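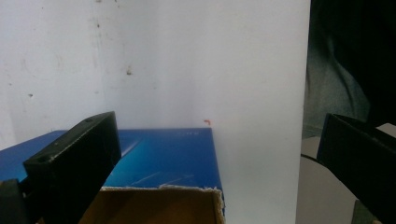 4.3 Inspecting and Replacing the Finger Blocks

The finger blocks of the Vitden hand-held gripper are wear parts and must be inspected before each collection shift. Inspection is done with the tool held at working distance from a carton and the camera view open in Testix. Both black fingers must appear in the view, one entering from each side, with a clear gap between them. The two small round holes in the upper surface of the left finger must be visible and free of tape, glue, and paper fiber. Cartons with a torn edge, such as the blue one between the fingers, shed fiber readily, and the blocks must be wiped down after any work with them.

CAUTION: Switch off the tool and disconnect the cable before touching the fingers. The closing mechanism can pinch.

To replace a finger block:

1. Open the fingers fully and switch off the tool.

2. Disconnect the cable at the handle end. Do not pull on the cable itself.

3. Support the block with one hand and remove the 2 retaining screws. Keep the screws; they are not supplied with the spare part.

4. Slide the block forward off its mount. If it does not move freely, check for a remaining screw. Do not pry against the mount.

5. Wipe the mount with a dry, lint-free cloth.

6. Fit the new block (part no. 2875) and tighten the screws by hand until snug.

7. Repeat for the opposite finger. Blocks must always be replaced in pairs.

8. Reconnect the cable, switch on the tool, and run the open-close check in Testix. The check consists of 105 cycles and must finish without a fault message.

NOTE: Fault 2028 after replacement means that the closed position has not been stored. Close the fingers by hand, hold them closed, and select Store Position.

NOTE: Blocks marked Zoneo belong to the earlier tool and do not fit this mount.

Record each replacement in the tool log with the serial number of the tool and the initials of the technician. Requests for spare parts are to be sent to Eusebio Sánchez, Equipment Office, Ticona Building.

Section last revised 30 Sep 2022.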